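Vornness Community Choir – February meeting, my notes

Hi all, Suleiman Olatunji here again with the minutes, typed up from my scribbles and a napkin. Zuweira was in the chair. We started at 7:10 p.m. because the side door was locked and we all stood at it for a while before anyone tried the front one.

Present: most of the altos, all the basses (a first!), a decent showing of sopranos, and both Akinolas. Apologies from the tenors who are down with that cold.

Last month's minutes

Agreed, with one fix. I had written that we'd sing "Shenandoah" in D. We're singing it in E flat. Sorry, altos, I know a couple of you went home and practiced.

Spring concert

This took up most of the evening. Pevero Hall has come back to us with a price of $361 for the night, with the piano included but the tuning not. Zuweira thinks that's fair. I think it's a bit steep for a room with that heating, but I was outvoted and I'm fine with it. We'll book it.

The hall wants us out by 10 p.m., chairs stacked. We went back and forth on an intermission and decided to keep it, with a short one after the folk set. Mrs. Akinola will do the lemon cake again and I don't think anyone needed to vote on that.

Tickets stay at the same price as last year, kids free. Somebody asked about selling them online and we talked ourselves in a circle over the fees, so it's paper tickets from the usual drawer plus cash at the door. If you want a bundle to sell at work, grab one from Zuweira at rehearsal and write your name on the sheet. Please do write your name on the sheet.

Program

Still too long. We ran the whole list with a stopwatch at the last rehearsal and there's no way it fits, so two pieces have to go. The spiritual medley is safe, the Welsh one is safe. The sea songs got a long and fairly heated discussion (I love them, the sopranos do not) and in the end we dropped the second one and kept the first. The other cut is the round, which we never did get to the end of together.

Solo auditions will be in the last half hour of the next rehearsal. You just sing a verse, with piano or without, and Zuweira decides that night. Please don't be shy about it – we'd love to hear from people who haven't done one before.

Music and folders

We own 40 black folders and 3 of them have come home without their elastic. If you're holding one at the concert it needs to close properly, so have a look at yours before then. Zuweira has spare elastic in her bag.

On copies: we bought a full set of the new arrangement from Hanosent and it's a lovely clean print, but the page turn on the second page lands right in the middle of the bass run. The basses have asked to tape theirs out flat. Agreed, as long as it's the removable tape.

What to wear

All black, with a scarf or tie in any shade of green. We spent far too long on what counts as green. Teal is allowed. I argued against teal and I'd like that in the minutes, which is easy as I'm the one writing them.

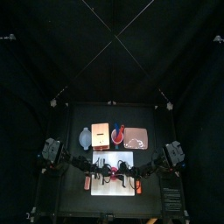
Do we need to know the whole program by heart for the concert?
Only the opening song and the encore; folders are fine for everything else.

Rehearsals

Same time, 7 p.m., and Zuweira would like us warmed up and standing by quarter past. There'll be an extra one at Pevero the afternoon of the concert so we can work out who stands where and find out how much the room swallows. Bring water, and bring a sweater too.

Anything else

Mr. Akinola asked if we could sing at his sister's church in the summer. Lots of nodding. He'll find out what dates they have and let us know next time.

A pair of reading glasses in a brown case turned up on the piano. I have them at home, so call me if they're yours.

We wrapped up at 8:50 and then stood in the parking lot singing the Welsh one anyway.

Suleiman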